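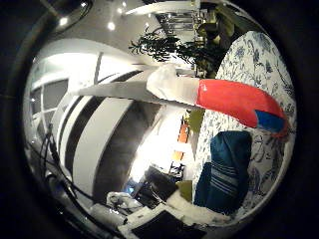 Talum Soft Furnishings is a set of 1128 pictures of cushions, throws and printed fabric in ordinary living rooms. It covers the tidying of a seating area: cushions picked up, straightened and put back, covers smoothed, throws folded. Patterned cloth was favored over plain. A typical case is a teal cushion with thin pale blue stripes resting against white fabric printed with navy flowers and curling stems, where one pattern sits right on top of another. Houseplants and ceiling lights were left as they were in each room.

Contents
403 pictures of cushions against patterned fabric
200 pictures of folded or draped throws
The rest are mixed seating areas
38 rooms in all, each with its own folder

Labels
Each item has a type (cushion, throw, cover), a main color and a pattern (plain, striped, floral, other). Color names are everyday ones — teal and navy are kept separate from blue. Where a cushion has a stripe on only part of its face, it is still labeled striped.

Known problems
Folders from the Bawa rooms have few plain cushions. Throws left bunched up were sometimes labeled as covers, and these have not all been fixed.

Changes
13/09/2023 — floral and striped split into separate labels. The old combined label, "print", is gone.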